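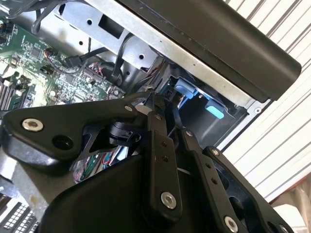 The Skoryk had been under a tarp in the barn since May, and before that under a different tarp in a different barn. Shirin Ghorbani bought it from a widow outside Dralletham, who wanted the space more than the money. It was a 42-year-old single-cylinder road bike with a cracked seat and a dent in the tank. The odometer said 1153 miles.

She didn't believe the odometer. The footpegs were worn smooth on the left side and the brake pedal had been bent and straightened at least once. But the engine turned over by hand, so she paid, and tied it down in the bed of her truck with two straps and an old length of clothesline.

At home she drained the tank into a coffee can. What came out was brown. She took the carburetor apart on the kitchen table and put the jets in a jar of cleaner, and then she had nowhere to eat, so she ate standing up for three days. The float had a pinhole in it. She wrote to a parts dealer in Plilport who still had Skoryk floats on a shelf, and he wrote back asking for the frame number.

She went out with a flashlight and a wire brush and found it on the headstock, under paint. The last two digits were 31. She sent it off and waited. 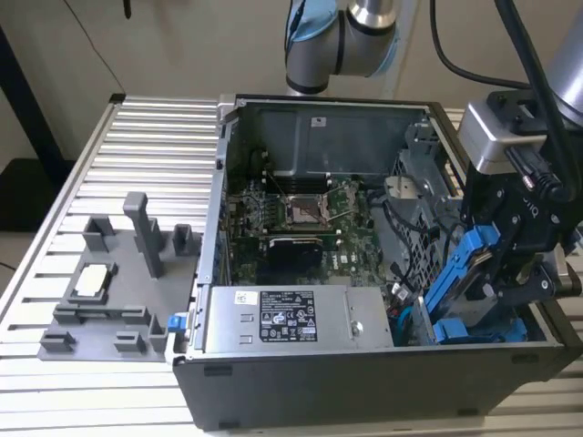

The dealer called that evening and told her the float was no problem, but she ought to know he had seen that number before. He had sold a clutch for the same bike years ago, to a man who rode it every weekend and kept a notebook. That odometer had been replaced, he said. The first one quit on the Emelum road.

Shirin asked what the first one had read when it quit.

He didn't know. A lot, he said. He would put the float in the mail in the morning.

She sat for a while after she hung up. Then she called the widow and asked whether there had been a notebook.

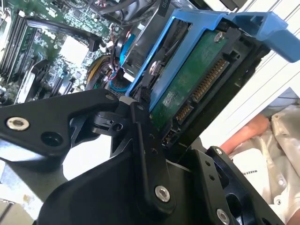 It came in the same week as the float, in a padded envelope with no letter. The pages were ruled in pencil. Each line had a place, a mileage, and sometimes a word or two about the weather. Emelum, 32 miles, wind. Plilport and back, rain after lunch. Toward the end the trips got shorter, and the last line was Dralletham, post office.

Shirin put the float in, hung the carburetor, and filled the tank. The bike started on the ninth kick and smoked up the whole driveway. She let it run until the smoke thinned, then rode it to the end of the county road and back with no plates on it, in second gear most of the way.

When she came in, her hands were black. She washed them, found a pencil in the drawer, and wrote down the county road under the post office.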